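Skellen Student Robotics Program: Frequently Asked Questions

Posted 2/1/19 by the Skellen Program Office
Reading time: 5 minutes

The answers below apply to the spring term of the Skellen Student Robotics Program, which is offered at the Brekcombe and Flisstead campuses. Families of returning students should read the sections on home sessions and grading, as both have changed.

Who may enroll?

The program is open to any student in grades nine through twelve at either campus. No earlier experience with programming or electronics is required. Students who have completed the introductory course may enroll a second time and will be placed in the advanced group.

How many places are available?

There are 40 places for the spring term, divided between the two campuses according to demand. When a campus is full, applicants are placed on a waiting list in the order in which their forms were received. A student on the Flisstead waiting list may accept an open place at Brekcombe, but the program does not provide transportation between campuses.

What does the program cost?

The fee is $85 per term. It covers the use of all equipment, printed course materials, and entry in the end-of-term Rantala Challenge. Families who qualify for reduced school meals do not pay the fee. No separate application is needed; the box on the second page of the enrollment form is sufficient.

How long are the weekly meetings?

Each meeting lasts 90 minutes. Students are expected to arrive on time, as the first part of the meeting is used for safety checks and for the return of equipment taken home the week before.

What is the spring project?

Students will study how a machine can learn to handle soft household items such as clothing, towels, and bedding. Each team selects a small number of tasks, records people performing those tasks with a hand-held gripper, and uses the recordings to train a simple model. The final stage is carried out on the robot arm at the Brekcombe laboratory.

Why were soft items chosen?

In earlier terms, teams worked with blocks and plastic cups. These hold their shape, and most teams completed the assigned tasks well before the end of term. A garment takes a different shape each time it is put down, so students must think carefully about where to grasp it and how many different starting positions they need to record.

Do students work at home?

Yes. Each team member completes at least two home sessions. Recordings made only in the laboratory show the same table and the same lighting, and a model trained on them tends to do poorly elsewhere. Ordinary rooms are therefore preferred, and students should not rearrange furniture or remove decorations in preparation. A bed, a sofa, or a kitchen table is an acceptable work surface.
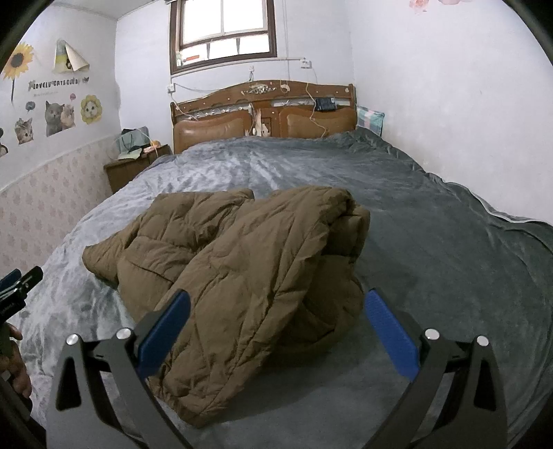 Students should perform each task at a steady pace and return the item to a new position before beginning again. Jackets, sweaters, and blankets are all suitable. Items with loose pins, exposed zippers that could catch on the finger pads, or any sentimental or financial value should not be used.

May other members of the household appear in the recordings?

No. Other people should remain out of view during the session. Family photographs, mail, and documents showing an address should be put away or turned over beforehand. Any recording that includes such material will be deleted by program staff at the request of the family.

Who may see the recordings?

Recordings are available to the student's own team and to program staff. They are stored on the school network and are deleted in July. Recordings are not posted online. A team that wishes to show a portion of a recording at the Rantala Challenge must obtain signed permission from the family concerned.

What happens if equipment is damaged?

Normal wear is expected, particularly to the finger pads, and there is no charge for replacement. Students must not attempt to tighten or remove the screws on the finger linkages at home. If a finger does not close evenly, the student should stop the session and bring the gripper to the next meeting. Loss of a complete unit carries a charge of $29, which is payable to the program office.

How is the work graded?

The program does not give letter grades. Students receive credit on the basis of attendance, a written project notebook, and the home sessions. Beginning this term, the notebook must include at least one page on an attempt that did not go as planned, with an explanation of what the student changed afterward. The performance of the trained model does not affect credit.

Is participation in the Rantala Challenge required?

Participation is encouraged but is not a condition of credit. Teams of three to five students demonstrate one task before the judges and answer questions about their method. Advanced teams are judged separately.

How do families apply?

Enrollment forms are available at the main office of each campus and must be returned there with both pages complete. Forms sent by e-mail are accepted only if they carry a signature.

Comments (4)

flisstead_parent: Can two students on the same team do a home session together at one house? My daughter's teammate lives next door.

Skellen Program Office: Yes. Each student must still complete two sessions as the person operating the gripper, and both families must sign the permission form.

mk_grade11: Does the notebook have to be handwritten? Last year it did.

Dad of two: Thank you for listing the replacement charge. I looked for it everywhere last term. The link to the supply list on the Brekcombe page still goes to the old one, with the cups.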